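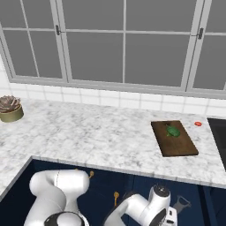 Figura 1 – Cozinha simulada utilizada neste tutorial, vista pela câmera da cabeça do robô bimanual.

Configuração de uma tarefa de preensão em cozinha simulada: percepção, planejamento e verificação

Núcleo de Software para Manipulação – Projeto Osier
Responsável pelo documento: Vitória Cunha
Revisão técnica: Bethel Negash
Última atualização: 2023-06-28

1. Objetivo

O presente tutorial descreve o procedimento para configurar, executar e verificar uma tarefa de preensão sobre bancada no ambiente de simulação do projeto Osier. Ao final, o leitor disporá de uma tarefa funcional na qual o robô localiza o vegetal verde apoiado sobre a tábua de corte, planeja uma trajetória com um dos braços e retorna à postura inicial sem colisões.

O documento destina-se a bolsistas e pesquisadores que já concluíram a instalação do pacote e conhecem as noções básicas de cinemática de manipuladores. Não são abordados o treinamento de políticas aprendidas nem a transferência para o robô físico, tratados em guias próprios.

2. Componentes de software

Três módulos são empregados. O Brendum é o servidor de simulação, responsável pela física e pela renderização. O Farah é o módulo de percepção, que recebe a imagem e o mapa de profundidade e publica as poses dos objetos. O Worevitz é o planejador de movimento, que recebe uma pose de destino e devolve uma trajetória articular.

Os módulos comunicam-se por mensagens e podem ser executados em máquinas distintas, desde que os relógios estejam sincronizados. Em instalações com uma única estação de trabalho, recomenda-se iniciar o servidor de simulação antes dos demais.

3. Preparação do ambiente

3.1. Abra um terminal no diretório do projeto e ative o ambiente virtual.

3.2. Inicie o servidor com o comando abaixo:

brendum iniciar --cena cozinha_janela --semente 59 --porta 3536

A semente determina a disposição dos objetos soltos e a aparência dos materiais. Todas as indicações deste tutorial pressupõem a semente 59. Com outro valor, a tábua e os alimentos poderão ocupar posições diferentes, e as regiões de interesse da seção 4 deverão ser redefinidas.

3.3. Aguarde a mensagem "cena carregada" e abra o visualizador em um segundo terminal:

brendum visualizar --camera cabeca

3.4. Compare a vista obtida com a Figura 1. A bancada de mármore branco deve atravessar toda a vista, com a tábua na metade direita e o vaso com a suculenta na extremidade esquerda. Os dois braços devem aparecer abaixo do nível do tampo, diante dos armários azul-marinho. Caso algum deles esteja acima da bancada, a postura inicial não foi aplicada; execute "brendum postura repouso" e repita a verificação.

Os vidros da janela são renderizados em cinza uniforme. O ambiente externo não foi modelado nesta cena, e a ausência de paisagem não indica falha no carregamento de texturas.

4. Configuração da percepção

4.1. Copie o arquivo de configuração padrão para o diretório da tarefa:

cp config/percepcao_base.yaml tarefas/bancada/percepcao.yaml

4.2. No arquivo copiado, preencha os campos a seguir:

alvo: vegetal_verde
superficie_apoio: tabua
plano_referencia: bancada
confianca_minima: 0.66
camera: cabeca

O campo "superficie_apoio" merece atenção. O alvo repousa sobre a tábua, cuja espessura eleva o objeto em relação ao mármore. Se a bancada for informada como superfície de apoio, a altura estimada incluirá a espessura da tábua como parte do vegetal, e a preensão será planejada abaixo do ponto correto. O erro é frequente entre usuários iniciantes e não gera mensagem de aviso.

4.3. Inicie o módulo de percepção:

farah executar --config tarefas/bancada/percepcao.yaml --servidor localhost:3536

4.4. Verifique a lista de detecções com "farah listar". O vegetal verde deve constar com identificador estável entre leituras consecutivas. O pequeno objeto vermelho à direita da tábua também poderá ser listado. Por ser plano e ter pouca altura, sua segmentação por profundidade é instável, e a classe atribuída pode variar. Para esta tarefa, basta que seja mantido como obstáculo genérico:

obstaculos_genericos: [objeto_vermelho, vaso]

4.5. Configure a máscara do próprio robô. Partes dos dois braços ocupam a região inferior da imagem e, sem a máscara, seus pontos seriam incorporados ao mapa de ocupação. O planejador passaria então a considerar o robô em colisão consigo mesmo já no estado inicial. Ative a opção:

mascara_robo: cinematica
margem_mascara: 0.01

A máscara cinemática projeta o modelo geométrico do robô sobre a imagem a partir das posições articulares. A alternativa "mascara_robo: cor" não é recomendada nesta cena: os elos são brancos, assim como os azulejos e grande parte do tampo. Os dedos da garra, por sua vez, são renderizados de forma semitransparente, deixando ver o armário ao fundo, e uma segmentação por cor tende a não reconhecê-los.

5. Configuração do planejador

5.1. Crie o arquivo tarefas/bancada/planejamento.yaml com o seguinte conteúdo:

braco: direito
postura_inicial: repouso
aproximacao: vertical
distancia_pre_preensao: 0.12
folga_bancada: 0.02
tentativas: 23

Adota-se o braço direito pela proximidade com a tábua. O braço esquerdo permanece imóvel durante toda a execução, mas sua geometria continua presente na verificação de colisões.

5.2. Defina o corredor de subida. Na postura de repouso, os braços encontram-se abaixo do tampo, de modo que uma interpolação direta até o alvo pode atravessar a borda frontal da bancada. O corredor obriga a garra a recuar, subir e somente então avançar sobre a superfície:

corredor:
 recuo: 0.15
 altura_minima_sobre_bancada: 0.20
 avanco: livre

As distâncias são expressas em metros. Valores de recuo inferiores a 0,10 não foram validados para esta cena.

5.3. Acrescente os puxadores dos armários ao modelo de colisão. Na versão simplificada da malha, as portas são representadas por planos e os puxadores não existem. Uma trajetória que passe rente aos armários pode, portanto, ser aceita pelo planejador e produzir contato na simulação. O parâmetro correspondente é:

malha_armarios: completa

A malha completa aumenta o tempo de planejamento. Benedicta Addo mantém, no repositório do projeto, uma malha intermediária que substitui cada puxador por uma caixa envolvente; seu uso é aceito em todas as tarefas nas quais não se pretenda abrir portas.

5.4. Declare o recesso escuro na extremidade direita da bancada como região proibida:

regioes_proibidas: [recesso_direito]

O mapa de profundidade nessa área é incompleto na vista da cabeça, e o planejador interpretaria as lacunas como espaço livre.

6. Execução

6.1. Com o servidor e a percepção ativos, solicite primeiro o planejamento sem movimento:

worevitz planejar --tarefa tarefas/bancada --simular-apenas

6.2. Examine a trajetória no visualizador. Devem ser conferidos o recuo inicial, a passagem sobre a borda frontal e a orientação da garra na pose de pré-preensão. A tábua está ligeiramente girada em relação à bancada; os eixos da garra devem seguir a orientação estimada do vegetal, e não a das bordas da tábua.

6.3. Aprovada a trajetória, execute:

worevitz executar --tarefa tarefas/bancada --velocidade 0.3

6.4. Ao término, o registro é gravado em tarefas/bancada/registros. Conserve o arquivo de registro e os dois arquivos de configuração no mesmo diretório, para que a execução possa ser reproduzida.

7. Problemas frequentes

Mensagem "estado inicial em colisão". Verifique a máscara do robô (item 4.5). Persistindo o erro, confirme se a versão do modelo geométrico é a mesma no servidor e no módulo de percepção.

Mensagem "alvo sem superfície". O nome informado em "superficie_apoio" não corresponde a nenhum objeto da cena. Os nomes válidos são obtidos com "brendum objetos".

Pose do alvo oscilante. O formato irregular do vegetal dificulta a estimativa de orientação. Aumente o campo "janela_filtro" para 5 leituras ou fixe a orientação com "orientacao: vertical_livre".

Nenhuma trajetória encontrada após 23 tentativas. Reduza primeiro a altura do corredor, em passos de 0,02. Não se recomenda reduzir a folga da bancada.

Conexão recusada na porta 3536. Outro processo do servidor pode ter permanecido ativo. Encerre-o com "brendum encerrar --todos" – o comando interrompe também as simulações de outros usuários na mesma estação, que devem ser avisados previamente.

8. Observações finais

O suporte ao braço esquerdo na mesma tarefa está previsto para a versão de novembro. Até lá, o campo "braco: esquerdo" é aceito pelo analisador de configuração, mas o corredor de subida não é espelhado e deve ser definido manualmente.

Dúvidas sobre percepção devem ser dirigidas a Quang Nông; dúvidas sobre planejamento, a Cecilia Baidoo. Relatos de falhas devem incluir a semente, os arquivos de configuração e o registro completo da execução.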